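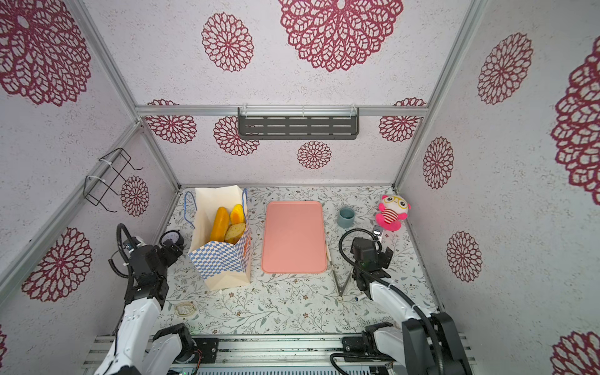 I have been wanting to write about block printing for ages, and now that I've finally finished my first proper length of cloth I can't put it off any longer. I am hooked! My fingernails are still red, there's a smell of wet cotton all through the flat, and I keep going into the spare room just to look at the thing.

It started with a second-hand book about Indian printed textiles, bought for the cover and left on the stairs for most of the winter. When I opened it in January I read the whole chapter on wooden blocks in one sitting, with my tea going cold, and by the end I was pricing up fabric ink. What grabbed me was how simple the idea is. You carve a shape into a bit of wood, put colour on it, press it down, lift it, move along and do it again. People have been doing that for centuries, and the results can be so fine that you have to put your nose to the cloth to find where one press stops and the next begins.

I did try carving my own block and it was a disaster, so I signed up for a day class in Irnside with Mimoza Dimitriou, who has been printing for longer than I've been able to hold a paintbrush. There were 6 of us round one long padded table, all in old shirts. She let us spend the entire morning on scrap calico, and I'm so glad she did, as my first dozen prints looked like squashed beetles.

The biggest surprise was the table. I'd assumed you wanted a nice hard surface, like a desk, but you want it soft, with a folded blanket under a tight layer of cotton, so that the block can sink a tiny bit and every part of the pattern touches. I'd been printing on the kitchen worktop at home and wondering why the middles of my flowers were missing. One old blanket later, no more missing middles.

Then there's the ink. Too much and it fills the thin lines and you get a blob, too little and you get a ghost (although I've grown rather fond of the ghosts). Mimoza has us dab the colour on to a sponge pad and press the block into that, twice, lightly, and then straight down on the cloth with a thump from the side of the fist. The thump is the best bit! Everyone in the room gets into a sort of rhythm after a while and the talking just stops.

Lining things up is still where I go wrong. The old blocks often have a little pin or dot at the corner, so you can match each print with the last, and when it works it feels like magic. I chalk my lines with a ruler now, after a tea towel that started straight and wandered off to the left like a sheep. For big round patterns I fold the cloth in quarters first, press the creases with my thumb and use the place where they cross as the centre. So much easier than measuring.

Colour deserves a post of its own, really. I love a deep red above everything, the sort that goes nearly brown in the evening and lights up when the sun gets on it. My pot is called Sanmont Red and I'm almost 345 grams into it, which tells you how the spring has gone. I've also mixed a soft green from leftovers that I'm hoping to use for leaves, on a cream background, very small and scattered about. I used to think small patterns were fussy. Now I can't stop drawing sprigs on the backs of envelopes.

The length I've just finished is a curtain for the landing. It took me 14 evenings with the radio on, and there are two wonky rows near the hem that will be hidden by the bookcase if I hang it the right way round. Leave the ink a full day before ironing, by the way, and iron on the back with a clean cloth in between. I was impatient with my first cushion cover and the ironing board has had a flower on it ever since.

Next on the list is a tablecloth for my sister, who wants birds. I don't have a bird block and after last time I'm not carving one, so I'm going to have a rummage through the boxes at the Jirach market, and Mimoza has promised to lend me her peacock if I come away with nothing. I've already bought the cotton and washed it twice. It's hanging over the bath as I type.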